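About Turelora

We fold, wrap and pack things for small shops. Sounds simple. Mostly it is, until there are 886 of the same thing and every one has to look like somebody's birthday.

Turelora started with a single contract, napkin sets for a homeware label called Drurniro. They sold more than they could pack at the kitchen table and asked if we could take it on. We said yes before we had anywhere to put it. First order was 1307 sets. Done in June, windows open, tissue blowing all over the place. We still work for them.

Cloth
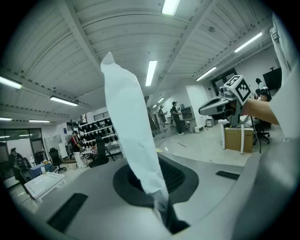 Cloth is what we get asked about most. Napkins, scarves, cleaning cloths, the thin drawstring kind of bag that shoes come in. Thick cotton behaves. Thin stuff does not – it creases from the moment you touch it, and a thin white one held by one end just twists up into a long narrow rope with a point on it. So we teach everyone the same start: find two corners, let it hang, then lay it down. Smooth from the middle outward. Fold in thirds for a narrow box, quarters for a square one. Iron only if the client is paying for ironing.

We keep a fold card for each client. Drurniro's is on its 7th version, dont ask.

Boxes and tissue
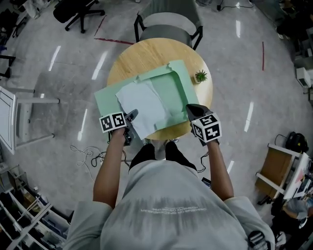

The Turelora team

Tissue first, always. One sheet laid flat over the card, and if it's crumpled it gets swapped or smoothed by hand, depends on the client. Some like the crumpled look and pay extra for it. Colored card marks easily – pale green is one of the worst, shows every thumb – so clean hands, no pens near the table. Flaps up, press the creases, check the corners sit square. Then the product, then the sheet folded back over. Sticker last.

Round tables, by the way. People always ask. You can walk all the way round a box without bumping a corner, and two packers can share one without elbows. We tried long benches in our old place at Masildale and never liked them. Things got pushed down to the far end and stayed there. A round top fills up fast so you have to clear it, which is the whole point. Plants are allowed on the table if they're small and stay near the edge. Cloths get shaken out, not dragged across the top.

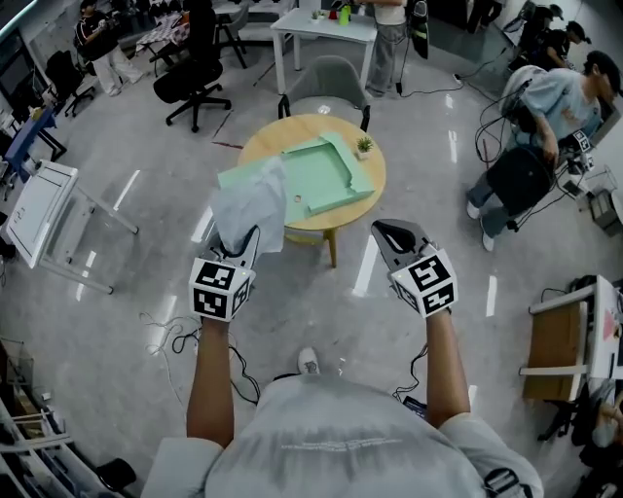 Same goes for the end of a shift. Everything off the table, spare tissue back in its sleeve, offcuts in the paper bin. Any cloth that touched the floor goes in the wash pile, no arguments.

Working with us

Minimum order is small, ask. Send 7 samples of whatever you want packed plus one finished box the way you like it, and we'll send back a price and a packed sample of our own. Ribbon comes from Mészáros unless you suply your own. We don't do food or anything with a battery.

Booking into the new year as of October 2023. Use the contact form, the phone mostly rings out when we're packing.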